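Workshop Tips: Looking After a Small Transfer Pump
Ebere Usman, September 2, 2020

A bench-top centrifugal pump used for coolant or parts-washer fluid will run for years if it is never run dry. Most of the failures we see at the Ellis shop begin with an empty suction line.

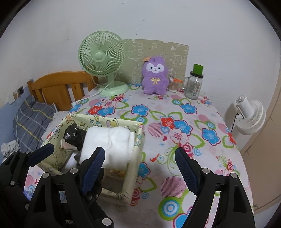
Prime the casing before every start after a drain-down. Fill through the top plug until fluid stands level with the threads, then refit the plug hand tight plus a quarter turn. Open the suction valve fully. Throttle on the discharge side only -- a half-closed suction valve causes cavitation, heard as a steady rattle like gravel.

Clean the inlet strainer every 80 hours of running. An 80 mesh screen suits most water-based coolants. Rinse it from the outside in and check the weave for tears.

Torque the casing bolts to 17 ft-lb, in a cross pattern, in two passes. Let the casing cool first. Do not reuse a flattened gasket.

Motors wired for 220 volts must be locked out at the panel before the coupling guard comes off. A wall switch is not a lockout.

On the older Drakent units, the drain plug is on the motor side and is easy to miss. Chinyere Jibrin marks ours with yellow paint.

Pumps stored over winter should be drained, then turned by hand once a month until June.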